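Snežana Hoxha
14/06/2023

Right, kettle's on, so I'm going to tell you all about the arm that wouldn't let go. A few of you asked after my grumpy post last week and I've been promising a proper thread ever since. It's a long one. Get comfy.

For anyone new: I look after the folding bench at Grumell, the textile sorting place in Clevcombe. Donated clothes come in by the sackful, people grade them, and the knitwear comes through to me and Loro. Loro is the robot arm. I didn't name it, it came with a name, and I've grown very fond of it.

Loro's job sounds like nothing at all. Pick up a jumper by the hem, lay it flat, fold, put it on the pile. My mum asked me what was so clever about that and I said well, you try doing it with two fingers and no idea what a jumper is.

It has a small camera at the wrist, which looks down past the fingers at whatever it's about to pick up. Remember the camera. It comes back into this later on.

So. Last Feburary — sorry, February, I can't type with a biscuit in one hand — we started getting what I called "clingers". Loro would put a jumper down on the pile, the fingers would open, the arm would lift off, and the jumper would come too.

The first time I laughed, I'm afraid. It looked like a toddler refusing to hand over a blanket. We checked the finger pads, found some fluff, cleaned them, wrote it up as fluff and got on with our day.

Lesson number one, and I say this with love to my past self: if you write something up as fluff, you'll stop looking at it.

It went quiet for a good while after that. A clinger now and then, always on soft knits, always blamed on the pads. I got quite quick at pressing pause, unhooking the jumper and pressing go again. I was even a bit proud of how quick I was.

Then last week it happened with a big heavy cardigan, one of those with toggles. Loro lifted off with the sleeve still caught, swung back towards the feed side, and the whole cardigan came round with it like a wet towel at the swimming baths. The toggles went past my shoulder. They didn't touch me. But I was standing there because I'd already started reaching in.

That's the bit I want to talk about, really. The arm did something wrong, yes. But my hand was on its way in before the arm had stopped, out of habit, after all those months of unhooking things. I'd trained myself to do it and hadn't noticed.

I pressed the red button, had a bit of a sit down, and rang Shehu. Shehu are the firm that built the cell and service it, and they've always been lovely to deal with. They said leave it off, don't tidy up, don't move the pile, and we'll be over first thing. So the cardigan spent the night hanging off the arm, which gave the early shift a turn.

Their engineer asked me how many times I'd unhooked something by hand. I said oh, the odd one. She asked if it was written down. It was not written down. I could feel my ears going red.

We went back through the pause log together, and there were 34 pauses that had no reason typed in next to them. 34! I'd have sworn it was a handful. Every one was a person (mostly me, let's be fair) stopping the arm, sorting out a bit of cloth and carrying on.

@ whoever just asked: yes, there's a gate, and yes, the gate is meant to stop the arm. It does. But there's a gap at the pile end where finished stacks come out, and if you've got arms like mine you can reach through. It's for jumpers coming out. It was never meant for hands going in.

Now the technical bit, which I'll do in my own words, so any proper engineers, please be kind.

When Loro lets go, it checks two things. Have the fingers opened to the right width? Does the wrist feel lighter than before? If both come back as yes, off it goes to fetch the next one.

Trouble is, if a cardigan is mostly resting on the pile and only a loop of the cuff is snagged, both answers ARE yes. The fingers have opened. The wrist does feel lighter. All the weight's on the pile. It only gets heavy again once the arm has gone up and away, and by then it had stopped checking.

I thought that was rather sad, somehow. It was doing exactly as it had been told and feeling quite pleased with itself.

"But Snežana, what about the camera?" I hear you cry. I cried it too! Surely it could see there was a jumper on its hand?

Well, I'd never sat down and looked at what comes off that camera. I'd sort of imagined it saw what I see: a bench, a pile, a jumper with two sleeves. The engineer brought some of it up on her laptop, and I'm afraid I said "is that it?" out loud. 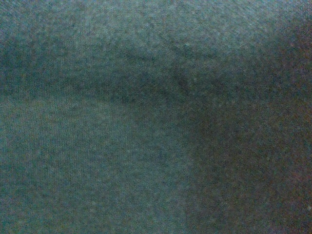
Grey-green knit from Loro's wrist camera. Fold near the top, little crease coming off it, bits of lint.

I stared at that one for ages. It's nothing but cloth, corner to corner. No sleeve, no hem, no fingers to tell you where you are. Could be the front of a jumper or the back of one, and from that alone I couldn't tell you whether the arm was holding on to it or just hovering close by.

And look how dark it goes down the right-hand side. I took that for a different piece of material at first, a brownish one. She said be careful of shadow with pictures like these, and I said I'm careful of shadow with my own washing, thank you, I've put navy in with black often enough.

Her point was that once you're this close, cloth is cloth. A camera looking at a pile of knitwear and a camera looking at knitwear stuck to the fingers can be looking at much the same grey fuzz. So asking it "can you see fabric?" after letting go gets you nowhere. There's nearly always fabric.

What you can do is ask the question further away. So that's the first change. After letting go, Loro now goes straight up a short way, slowly, and waits for 2 seconds. Then it feels the weight again and takes another look. If something's dangling it stops dead and puts the amber light on.

It's painfully slow to watch, by the way. Up... and wait... and off. I keep wanting to give it a nudge. We've lost a bit of pace over a shift and my manager has been very decent about it. I'd made a whole speech ready and didn't need it.

Second change: the gap at the pile end now has a tunnel on it, long enough that even my arms won't get through. Stacks slide down it and you pick them up at the far end. I've tested it with my longest umbrella. I was told the umbrella was not an approved test, but it made me feel better.

Third change is just for us humans. You can't press go after a pause until you've typed in why. No blank box. And "fluff" isn't accepted any more! I thought they were teasing me but no, somebody put it in specially. I type "snag, left finger, ribbed cuff" like a grown-up now.

We also found what was doing most of the snagging, once people were looking properly. One finger pad had a lifted corner. You could hardly see it but you could feel it with a fingernail, like the edge of a sticking plaster. Fine on cotton. On a loose knit it went straight into the loops. New pads are on, and they get felt over with a bit of old tights at the start of each shift. If the tights catch, the pad comes off. Cheapest tool in the building.

Someone's asked if I'm frightened of it now. No, not frightened. I'm a bit more formal with it than I was. I used to chatter away and lean on the frame, and these days I stand behind my line and chatter from there.

Someone else asked if I got told off. I didn't, and I want to say so for anybody sitting on one of these. I was asked a lot of questions, and some were uncomfortable, and then I was given a cup of tea and a say in where the tunnel went. If you've got a machine you've learned to work round, please tell somebody. Mine went on for months because I thought I was being helpful.

To the person wanting to know about the cardigan: it's fine. One toggle a bit loose. I sewed it back on in my break and it went out with the rest.

Loro's been back on since yesterday morning and it's had the amber light on once, for a mohair thing I wouldn't have wanted to let go of either. I waited for it to stop, opened the gate, took the jumper off, typed in my reason. Took me 20 times as long as the old way, or felt like it.

Will answer more after tea. Yes I can ask about the brand of tights.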